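Week 2: Why Shadows Have Color

Welcome back! Last time we sorted out hue, value and saturation, and several of you stayed behind to argue about whether gray is a color at all. Keep arguing, because today's topic feeds right into it.

Most of us learn to make a shadow by adding black. Try it once on a white cup and you'll see the trouble: the dark side goes dead and sooty, like a smudge. Real shadows are lit too, just by something weaker. Outdoors the sun is blocked but the whole sky is still shining in, and the sky is blue. So shadows on snow are blue, and on a clear day they can be wonderfully, ridiculously blue!

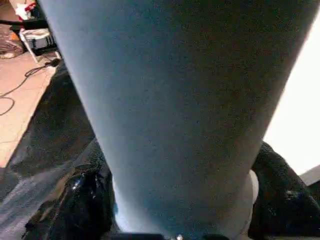 Indoors it gets more complicated (and more fun). A window gives cool light, a lamp gives warm light, and a single object can catch both at once. Put an egg on a table between the two and you get one bluish shadow and one orange one, crossing each other.

Then there's bounced light. A red book next to a white wall throws a pink glow onto it. The glow is strongest close to the book and fades quickly as you move away, so look right along the edge where they meet.

Words to know
Local color: the color a thing has in plain, even light.
Form shadow: the side of an object turned away from the light.
Cast shadow: the shadow it throws on something else.
Reflected light: light that bounces into the shadow from nearby surfaces.

For next week
Paint one white object twice, 15 minutes each time, once by a window and once by a lamp. No black paint, please. Mix your darks from blue and burnt sienna, and bring both studies even if you hate them. Chapter 2 of the Standthorpe reader covers colored light on fabric, and the plates are gorgeous.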